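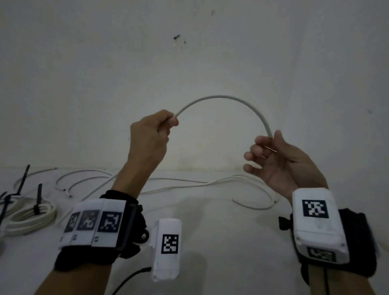 Áine Tierney told me I should buy the wrist tracking kit before I spend a cent on the robot arm, and that I'd thank her by September. I respect her opinion a great deal, but I've gone back and forth on it long enough that I would like to hear from a few more people before I place the order.

Some background, and I'm sorry if this runs on a bit. I have a small shop that makes up cable leads for lighting installers. White sheathed cable for the most part, cut short, stripped at one or both ends, coiled, tied and boxed. It's pleasant work in the morning and much less pleasant by four in the afternoon, and I would dearly love to hand the boring part of it to a machine. The arm I have my eye on is the Vostham bench arm, and the dealer says it can be taught from recordings of a person doing the job by hand — you wear straps on both forearms with printed markers on them, a camera at head height follows the markers, and the software works out where your hands went.

The wrist kit is sold separately by Humell for $714. That gets you the left and right straps, the brackets, the marker panels and a year of the Itusum software that turns the recordings into something the arm can use. It doesn't include the head camera. My questions are these: Is the kit comfortable enough to do real handwork in, bending and gripping and so on, or do you end up moving like you're wearing two casts? Does floppy cable give it trouble? And is Áine right that it makes sense to own the kit before owning the arm? My bench is usually a heap of cable and my walls haven't been painted in years, if that makes any difference.

Thank you all in advance. I've learned so much from this board.

asked by copperandtwine

benchmouse_ky

Hi copperandtwine, and welcome to the club of people who have talked themselves into this! I've had the Humell kit since last spring and I use it for work very much like yours, so I'll try to take your points in order, though I tend to wander.

Comfort first. The straps are fine. I forgot mine were on more than once and went to answer the door in them. What you do notice is the wire coming off each side. It wants to lie along the forearm, and if you let it hang it will find its way under whatever you're working on. I route mine back toward the elbow with a soft tie and that took care of it for me. The bracket sticks up more than you'd guess from the catalog, so reaching into a box or a deep drawer is awkward. On an open bench with your hands up in front of you, holding a lead and bending it over, you have all the room you need. Do tighten the little knobs before every session. Mine worked loose during my second week and I lost an afternoon of recordings to a marker that had slowly turned on its mount.

As for floppy cable, the kit doesn't know your cable exists. It knows where your wrists are, and that is all it knows. Anything about the shape of the lead, whether it's arched up or sagging or twisted, has to come out of the camera picture, and white cable against a white bench and a pale wall is hard for a camera to pick out (it's hard for me too, with my eyes). I put down a sheet of dark green felt and Itusum threw out far fewer recordings. The paint on your walls I wouldn't worry over. My wall is a disgrace and it has never mattered. The heap on the bench matters somewhat more, and I'd push it well off to one side so the loops aren't running underneath your hands.

The other thing I'd tell you is to keep each recording short and do just one step in it. I began with whole leads from cut to box and it was a muddle. Then I broke the job into steps and recorded 194 takes of nothing but picking up a length and bending the two ends toward each other, and that was the first set I could do anything useful with. I did 217 of the stripping step after that and wish I'd stopped sooner, as I was tired and sloppy toward the end and had to weed them.

On buying before the arm, I did it in that order and I'm glad. You find out quickly whether you have the patience for it, and the software year starts when you activate it — so leave it in the box until you have a free stretch. I bought from Mac Giolla and they let me return a strap that was too big for my left arm without any fuss.

tallpaul_fixit

Too much money. You could print the markers yourself and glue them on an old wrist brace. I did something similar for 11 bucks. Tracking was so-so.

orchard_lane_electric

I'd gently disagree with the last reply. I tried homemade markers as well, on cardboard, and every time the cardboard flexed the wrist position jumped. The stiff panels are most of what you're paying for.

Where I part ways with benchmouse is on the order of purchase. I bought the kit first too, made a lovely pile of recordings, and then learned that the gripper on my arm couldn't hold a cable the way I'd been holding it. I pinch the stripped end between my thumb and fingers with my palm up, and I hold the other end in a curled fist. My gripper has two flat pads and can't do either one very well. I had to start over with a different grip, and it felt like learning to write with the wrong hand. So by all means get the kit first, but ask the Vostham dealer for a loan of the gripper, or at least its dimensions, and practice a hold the machine can copy before you record anything you plan to keep.

Also, keep your fingers off the bare copper while you're practicing, or wear something thin. Handle enough stripped ends and you will have splinters in your thumb, kit or no kit.

copperandtwine

Oh, this is so helpful, thank you! I hadn't thought about the grip at all. I've written to the dealer about borrowing the gripper and I'm off to look for felt. Benchmouse, did you get the small left strap or the medium in the end?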